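5 October 2018 -- workshop notes

Netinik session tapes, reel 4. Taha El Idrissi brought the box over this morning, labels half gone. Baked the worst one overnight at low heat, played it once straight through to the multitrack, no stopping. Hiss bad on the first song, better after. Bass player on this one is Hung, same guy who did the Graststead album, you can tell by the slides. Credits on the sleeve say somebody else. Ask Taha who wrote the sleeve notes.

Organ track comes in late on side two and drifts flat. Not the tape, the piano is fine in the same bars. So it was the organ or the player. Left it alone.
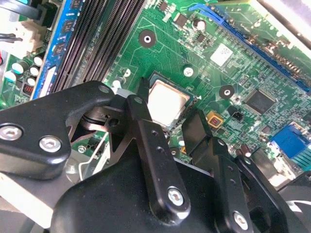
Trevine single next. Two takes on the reel, only the second one got released. First take is slower, has a full extra verse and a horn part I have never heard on any pressing. Wrote down the words as best I could, 9 lines, one of them a guess. Vocal is dry as anything, no reverb at all, sounds like he's standing in a closet. I like it more than the record.

Azimuth was off when I started, re-set it and ran the opening 30 seconds again. Much brighter. Should redo the whole A side of reel 4 with the same setting, didnt have time.

To do
-- splice near the end of the Trevine reel is dry, replace before anybody plays it again
-- order leader tape, down to some 20 feet
-- ask Hung if he remembers the date of the session, box says December but no year
-- track sheet for reel 4 is missing channel seven, might be the tamborine

Heads cleaned, machine off. Reels back on the top shelf, tails out.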